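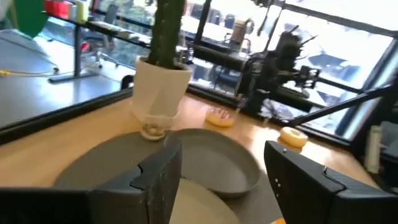
Wrist cam exposure drifts when the window is in view, policy gets worse

talurness_dev
8 July 2025
Two-arm setup, table right next to big windows. The wrist camera runs auto exposure. When the arm tilts up enough to get the glass in view, the gray dish on the gray mat goes dark and the policy hesitates over it. Trained on 200 episodes. Same checkpoint does fine with the arm pointed down. Is this an augmentation problem or a camera problem?

mullion6
Camera problem. Lock exposure and gain, meter for the mat, let the windows blow out. You don't need anything outside.

kp_wainwright
Disagree. If you lock it now, your 200 episodes no longer match what the policy sees at run time. Add brightness and contrast jitter and retrain first. It costs you one night.

mullion6
Jitter over the whole image doesn't look like a backlit dish. We tried that at Litville in April and got nothing from it.

Jonatan Hägglund
Before either of those, check your timestamps. Long exposures can pull the frame rate down, and if your buffer pairs images with joint states by index you end up feeding the policy stale poses. Log the capture time and the joint state time and plot the difference.

talurness_dev
Plotted it. Mostly flat at 12 ms, then jumps when the exposure changes. We do pair by index.

Jonatan Hägglund
Then fix that first. Pair by nearest timestamp and drop anything over your limit.

kp_wainwright
OK, that changes my answer. Still wouldn't throw out the old data.

mullion6
I would. Record 6 with locked exposure, replay them through the old checkpoint, compare the actions. If they're off, start over.

talurness_dev
Pairing is changed, Zenddale branch. Will do the locked recordings next.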